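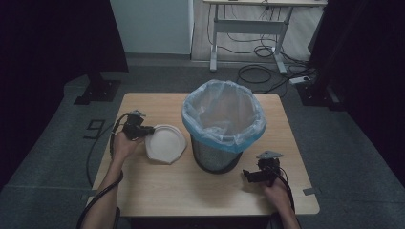 Posted December 11, 2018 by Kimie Maruyama

Lab Methods, Handout 3: Comparing Hand-Held Grippers

Welcome to my favorite part of the course! Last time we talked about arms and controllers. Now we get to the end that touches things, and you get to try it with your own hands before any motor is involved.

You will work with two gripper designs, the Edach and the Hirano. Both come as left and right pairs, both are cabled, and they feel surprisingly different after half an hour. Please run the full set on one design before you switch. Mixing them in a single session makes the logs very hard to read (I learned this in November, with 400 trials I had to sort by hand).

The base task is the plate and the trash can. Set the plate to the left of the can on the square table, stand at the front edge and start with one gripper on each side, fingers pointing in. Pick up the plate, carry it over the rim and let go.

It sounds easy – try it! A disposable plate lies flat and gives you only a shallow rim to get under. Some of you will slide it to the table edge and pinch it there. Others will press one side and lift the other. Both are fine, but write down which one you used.

Then there is the bag. It is folded over the top of the can, so a low pass can catch it with a fingertip and drag the liner along. I love this failure, it tells you so much about how well you judge the length of the finger. Log it as "contact, liner" even when the plate goes in.

Cables: let them run back along the forearm and hang free. If you feel a tug at the wrist, stop and reset. A tug changes your grasp angle and you will see it in the plots later.

What to record for each trial: design, hand used first, grasp type, contacts, drops, and a short comment in your own words. The comments are often the best part. One student at Stotstead wrote "felt like chopsticks in mittens," and we found a loose finger joint on that unit.

The shared Lulbridge set now holds 1,351 trials, so you will have plenty to compare against. Plot your drop rate by grasp type first, then by design. Look at your early trials separately – most people are still learning the grip.

Bring your plots and one question to the next meeting.

Shares: 3 | Comments: 2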